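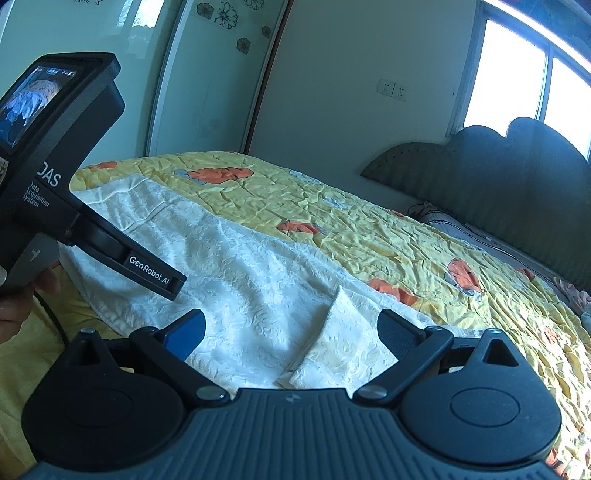

Folded white cloth on the bed.

Minutes of the winter meeting of the Clurkine Guest House and Lodgings Circle, held in the back parlour at Ludness on Tue 14 December.

In the chair: Rahel Trummer. Minutes taken by Joaquim Brandão, who begs your patience with the length of them.

1. Welcome
Rahel thanked everyone for coming out in such dreadful rain, and thanked Ludness for the fire and the very good ginger cake. Apologies had come from Carroll House, where the boiler has gone again, and we all send our sympathy.

2. Last minutes
Agreed, with one correction. The May outing was to the Lodora gardens and not the Lodora tea rooms, though it's fair to say most of us ended up in the tea rooms anyway.

3. Laundry prices
This took up the best part of the evening. The laundry at Carroll has written to say that a full bag will go up by £2 from the new year. Some members felt this was only to be expected, and others felt rather strongly that it wasn't, and there was a good long talk about whether those of us with only a few rooms might share a collection. Joaquim offered to write and ask for the old price on shared bags. Rahel asked that the letter be friendly, as they were so kind to us during the floods.

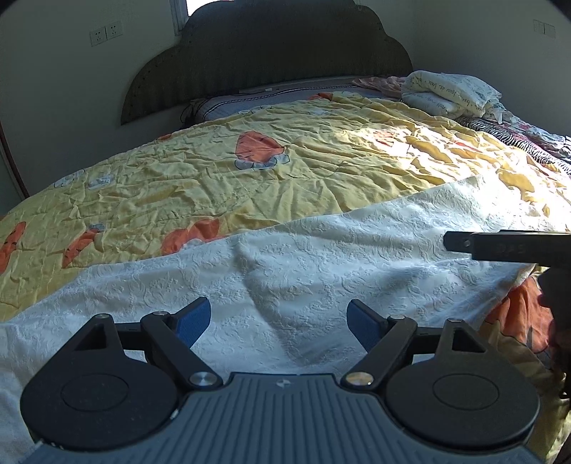

Yellow sheet with the white patterned cloth over it.

A side discussion followed on coloured sheets. Ludness is fond of them and says guests often mention them in the visitors' book. The house on Mill Lane has gone back to white, having had no luck keeping the colours from fading. It was left that every house should please itself, which seemed to suit all present.

4. Money
The balance stands at £211. Of this, £40 was set aside for printing the spring leaflet – the same paper as before, please, and a larger map. Members who haven't paid their subs were gently reminded. 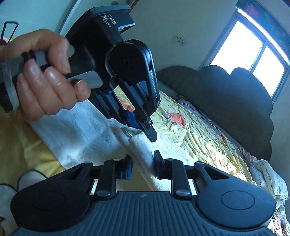
Page 2

5. Late arrivals
Mill Lane asked what others do when guests turn up after midnight without ringing ahead. Answers varied a good deal. Ludness leaves a key with the neighbour, and Rahel waits up with a book and says she has finished some very long novels that way. Joaquim is to gather up everyone's wording for a short note that can go out with bookings.

6. Any other business
The footpath sign by the bridge is down again. Rahel will ring the council.

The next meeting will be at Carroll House, boiler permitting.

Comments

MillLane: Thank you Joaquim, lovely to have it all written down. We're in for the shared bags if it goes ahead.

Pat_at_the_Forge: Could the leaflet map show the car park this time? Guests keep ending up in the farmyard.

Rahel T: Rang about the sign, they've promised to come and look at it. Has anyone got my blue umbrella?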